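May 25, 2023
Bench 2, Henao cell

Spent the morning rewriting the bench rules, which had reached the stage where everyone had signed them and no two people could recite the same ones. Hendrik's version ran to 694 words and used "shall" a lot. Mine fits on a card. Arnulfo wants the card laminated, so it must be serious.

What survived:

Speed cap stays at 300 mm/s whenever anyone is inside the tape. The old sheet from January said 1,000, and I would like to meet the person who stood there for that.

One person holds the e-stop and does nothing else. Holding it and a coffee counts as something else.

Both arms get homed before a tray goes down on the mat. Only one arm enters the tray at a time, and the other stays on its own side until the first has cleared the rim.

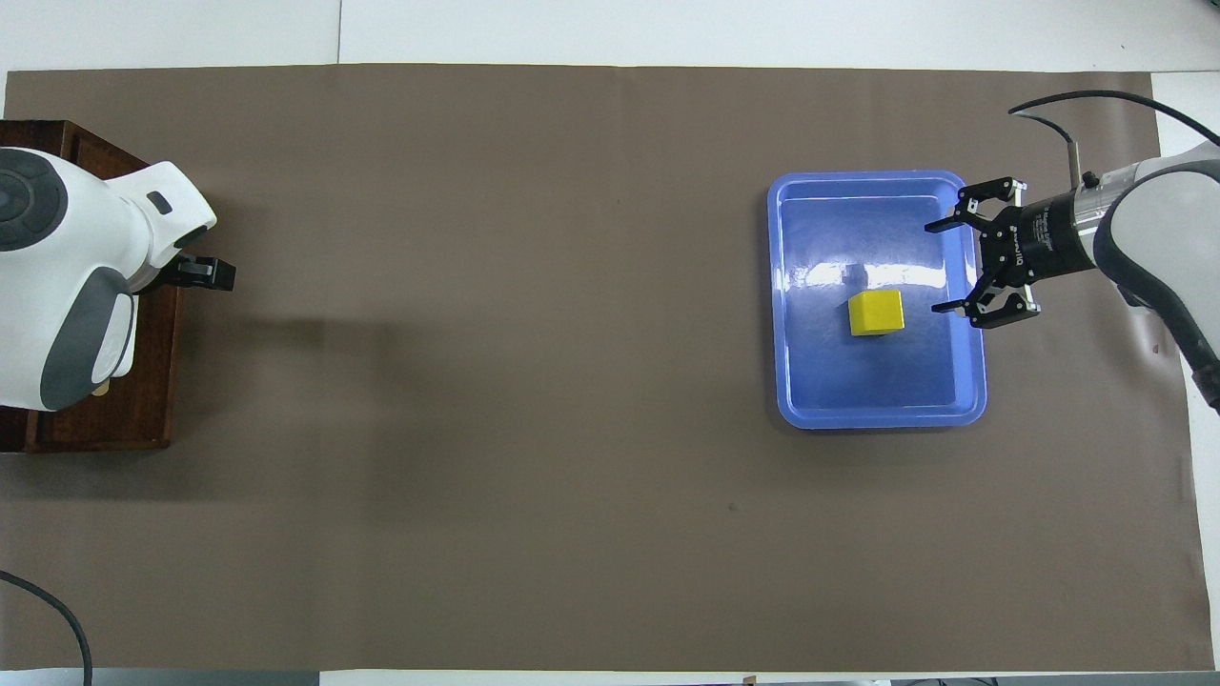 Who can restart the arms after an e-stop?
Whoever pressed it, once they've walked the bench and written the cause in this book. If they've gone home, Consuelo or Hortensia can do it, same conditions. "It was being weird" is not a cause.

Still arguing about cables. Eliécer says anything crossing the tabletop should be clipped down. I say clip the slack and leave the service loop alone, or we'll be replacing connectors again. Parked until he's back from Larnow.

Also: marks on the brown paper are to be initialled if they mean something. If they don't, change the paper - the roll is under the sink, behind the Datley boxes.

To do: print card, bin the January sheet, ask Hendrik for his "shall" back.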